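February, by Didier Gautier

Ticket 309: Label printer in the Urwood stockroom prints every second label blank

Status: closed, with reservations

Reported from Urwood at 2 in the afternoon, priority "urgent," description in full: "printer is skipping." I asked what it was skipping. The answer came back after lunch the next day, and it was "labels." So we were off.

Setup, for whoever inherits this. Urwood has one desktop thermal label printer, connected by USB to the stockroom PC and shared over the network to the front counter. It prints shelf labels from the Jindov inventory program. Plilturville has the same printer, same driver, same roll size, and prints all day without complaint, which Urwood considers a personal insult.

First attempt, by phone. Turned the printer off and on. Printed four labels: good, blank, good, blank. Had them open the lid and confirm the roll was seated and the guides were snug against it. They said the guides were snug. I've heard "snug" used of a roll you could have parked a bicycle next to, so I marked this as unverified and moved on.

Second attempt, calibration. Held the feed button until the light blinked, which makes the printer run out a few labels and measure the gap between them. It ran out most of a yard and stopped. Printed again: good, blank, good, blank. At least it was consistent – I've worked with people who couldn't manage that.

Third attempt, driver. Removed it, restarted the PC, installed the current one. The new driver helpfully set itself to a paper size used in some other country for some other purpose. Put the size back by hand. Good, blank, good, blank. The counter staff asked if they could just order twice as many labels. I said no. I did work out the cost first.

Fourth attempt, in person. Urwood is a long drive for a printer that fits in a shoebox, but the phone had given us all it had.

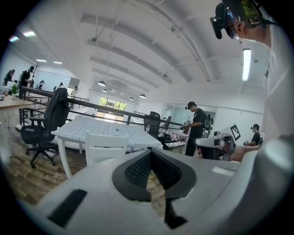
The self-test page was what I should have started with. You hold the button while switching on, and the printer reports what it believes about the world without any input from the PC. I did that leaning in close, in the posture of the person in the white shirt with the gear strapped over the forehead, except that my equipment was a pair of drugstore reading glasses. The page said the label length was set to exactly double the real one. So the printer was doing as it was told. It printed on the first half of what it thought was one very long label, then fed out the second half.

That left the question of who told it. I reset the printer to factory settings, calibrated it, and ran the self-test again: correct length. Ran 14 labels straight from the driver: all good. Sent one from Jindov: good, blank. Ran the self-test: doubled again.

So Jindov was sending the length along with each job and the printer was storing it. In the Jindov template editor there is a setting called "Labels across / down," and somebody had set "down" to 2. Every shelf label was being designed as a pair with nothing in the bottom one. Plilturville's copy of the template says 1. The edit history says the Urwood template was last changed by "admin," a login used by the entire company including me.

Fix:
Opened the shelf label template, set "down" to 1, saved it.
Reset the printer and recalibrated.
Printed from the stockroom PC and from the counter. No blanks from either.
Exported the corrected template to the shared folder as "shelf_USE THIS ONE."

There was already a file called "shelf_USE THIS ONE" in the folder, and another called "shelf_final." I've moved both to a folder named "old," where they joined 19 other templates. Two of those are for a printer we threw out.

Follow-up from Urwood, same ticket, reopened: "working but now labels are light." Had them raise the darkness setting by two and clean the print head with the alcohol pen taped inside the lid. They hadn't noticed the pen. Labels are dark now. Closed again.

Still open on my side: separate logins for Jindov, which I've asked for before. Fleury will get the corrected template when I'm next there, and until then please don't let anyone at Fleury open the template editor.

Recent tickets
Fleury: receipt drawer opens when phone rings
Plilturville: scanner reads lowercase as uppercase
Urwood: stockroom PC clock is 19 minutes slow
Jindov: login page remembers the wrong user
Urwood: request for more labels (declined)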